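Teaching by demonstration

Teaching by demonstration is a way of giving a robot a new skill by showing it what to do. A person either takes hold of the arm and moves it (hand guiding) or steers it from a distance with a controller (remote control). The robot's movements are recorded, and a program learns from them. It is a lovely idea, and a very old one – apprentices have always learned by watching.

Practice in simulation

Many demonstrations are now given in a simulated room, where a dropped cup costs nothing. The Girketti kitchen set, used on the Trevham course, has a wall of orange and brown tiles that gives the learner plenty to look at when judging distance. 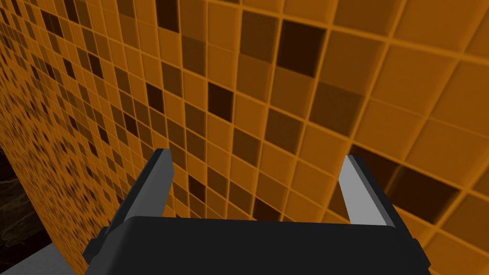 Trevham, 20/03/2021

The course collection holds 2475 demonstrations of 109 tasks. Each is stored with the joint positions, the opening of the grippers and the camera views, so that a learner can match what was seen with what was done.

Two-armed robots are the most rewarding to teach, and the hardest. The operator works one controller in each hand, and both grippers must be kept in mind at once.

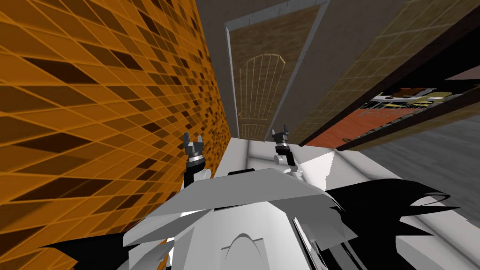
New operators tend to rush. With practice the movements become smooth, and smooth movements are far easier to learn from. Solberg, an early set of teaching notes, advises 19 practice runs before anything is kept, while the later Parkenik notes ask for 40.

Views from the wrist

A camera near the gripper looks out past the fingers and follows every turn of the arm. It is wonderfully useful in the last few centimetres of a reach, when a view from the head may be blocked by the arm itself. 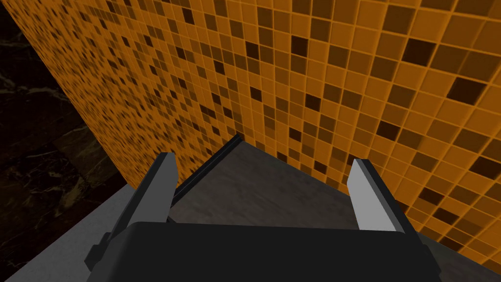

Hand guiding compared with remote control

Hand guiding lets the teacher feel the weight and limits of the arm, but needs a real machine. Remote control works equally well with a simulated one.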